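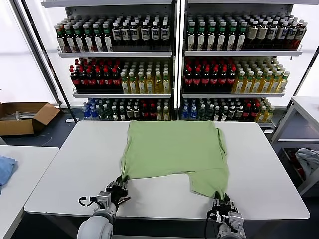 Trinstead Garment Handling
Folding Station Inspection Checklist, Form 404
Period: October
Equipment: Kiltik two-arm folding station, Maltix control software

Complete before the first shift. Mark each item Pass, Fail or N/A. Comments are required for every Fail.

1. Emergency stop tested from operator position
Pass.

2. Arm casings free of cracks and loose covers
Pass.

3. Gripper fingers clean, no burrs or trapped thread
Fail. Thread found at the base of one finger on the left gripper. Removed and rechecked before start.

4. Wrist cables secured and clear of the table edge at full reach
Pass with comment. Operators report that the cable loop can brush a sleeve when a garment is handed over by hand. Quiambao Service to advise on a shorter loop.

5. Table surface smooth, corners undamaged
Pass.

6. Corner grip on knit shirts does not mark or stretch fabric
Fail. Of 200 shirts checked, 2 showed pulled stitching at the hem. Grip setting lowered. Repeat check next period.

7. Floor around side tables clear for walking
Pass. Cartons must remain outside the walkway.

8. Speed limit active when a person is within reach
Pass. Setting confirmed against the service record.

Staffing and work changes

9. Operators trained in clearing a stopped garment
Pass. Training now includes releasing a twisted corner without pulling against the gripper.

10. Job rotation followed
Fail. Employees who formerly folded by hand now spend most of the shift feeding and checking. Several report neck strain from watching the table. Rotation to packing every two hours was agreed but not kept on the evening shift. Supervisor to correct.

11. Output counts not used to rate individual employees
Pass. The station logged 2716 garments this period. The figure is posted by station only.

12. Employees informed of their right to stop the station
Pass. Notice posted at the time clock.

Open items: 4, 6, 10
Retain with equipment records.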